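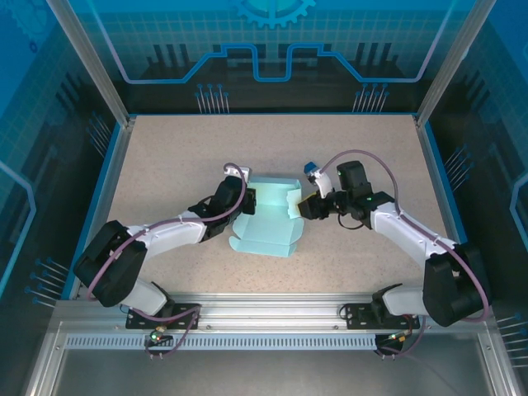 *A light aqua box, opened out on the worktop.*

Souad Lahlou had been talking for ten minutes before I remembered to get my notebook out. We were supposed to be discussing her biscuits, but she'd started on orange blossom water and I didn't want to stop her (would you?).

"Half the bottles in the shops smell like soap," she said, pushing one across the kitchen table at me. "Smell that. Now smell mine." Hers was gorgeous, I have to say, green and a bit bitter. She has it sent from Ait Brahim, where her aunt still buys the blossom by the sack in March.

Souad sells almond biscuits under the name Analum from a unit in Lisgate, and at the Namness market when the weather lets her. She started with 15 boxes for a neighbour's wedding. Last Eid she baked 2,005 biscuits, and she knows the number because her daughter kept a tally on the fridge door. "Five over," she said. "We ate the five."

I asked what people get wrong when they try them at home. She groaned!

"They buy ground almonds. You have to blanch them and grind them yourself, and you stop while it still looks too coarse. And they bake them too long. People want colour. I don't want colour."

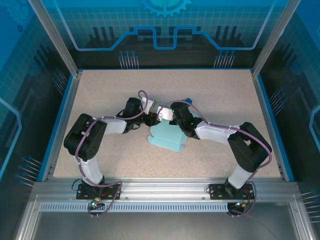 Her oven time is nine minutes, and then the tray sits on the side until the biscuits can be lifted without bending. She won't give out the full recipe, though she did let slip that it's 600 grams of almonds to 295 of sugar, and that the lemon zest goes in with the sugar first and gets rubbed between the fingers.

We got on to money eventually, which she was quite cheerful about. Almonds have gone up, butter has gone up, and she put her prices up once and lost one customer, who came back before the month was out. "She said she'd been ill," Souad told me, laughing. "Maybe she was."

Does she want a proper shop? She pulled a face and poured more tea. Her sister is keen, and there's a place near the station in Lisgate with a big front window, but it would mean getting up at four. "I already get up at five," she said. "Ask me again after Ramadan."

I went home with a bag of the broken ones and they didn't last the bus ride.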